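Rhydian Yorath on moving the bakery to Muston

Rhydian Yorath had been baking bread for other people for ten years before he took on a shop of his own. He signed the lease in Muston last April, in a former shoe repairer's with a low ceiling and a drain in the wrong place. I met him there after the morning's orders had gone out.

"I wanted somewhere I could walk to at three in the morning," he says. "That was the main thing. I looked at two units out on the Poreck road and they were cheaper, but I'd have needed a car, and I'd have hated it by Christmas."

The shop makes four kinds of loaf and a seeded roll. The range has been kept small on purpose. In his last job Yorath was expected to turn out cakes, pasties and filled baguettes as well as bread, and he says the bread suffered.

"You'd be taking a tray of something out when you should have been shaping. The dough doesn't wait for you. So when I started here I wrote down what I could make properly on my own, and it was a short list."

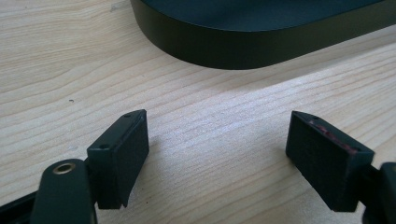

Flour and the oven

Most of his flour comes from Davoud Talebi, who runs the Zamani mill six miles up the valley. Talebi sells him a strong white and a coarse wholemeal, and the wholemeal changes a good deal between deliveries.

"Davoud rings me when he opens a new lot of grain," Yorath says. "He'll tell me it's thirsty, or it's weak, and I do a small batch before I put it in the main dough. I've had weeks where I was adding a lot more water than the week before. Customers notice if the crumb goes tight. They don't always say so, they just buy the white."

The oven is a second-hand Zindberg deck that came out of a hotel kitchen. It cost him £900, and getting it through the door cost nearly as much again. One of the decks runs hot at the back, so the loaves have to be turned halfway through.
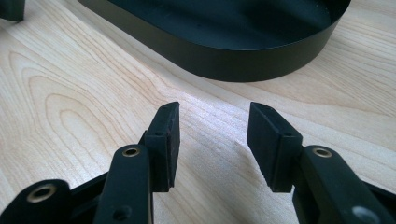
He has thought about replacing it and decided against it for now. The money would be better spent on a larger fridge, he says, which would let him prove more dough overnight and start at half past four.

"My wife would like that. I'd like that. I've been tired for a year."

Trade has been steadier than he expected. Over half of the bread is now ordered in advance, by phone or by a note through the door, and he bakes very little that isn't spoken for. What is left at closing goes to the pub, where it turns up as toast with the soup.

I asked whether he would take anyone on. He said he had talked to a school leaver about Saturdays, and that he'd want to see how the summer went first. Then the timer rang for the second batch of rolls, and he went to turn them.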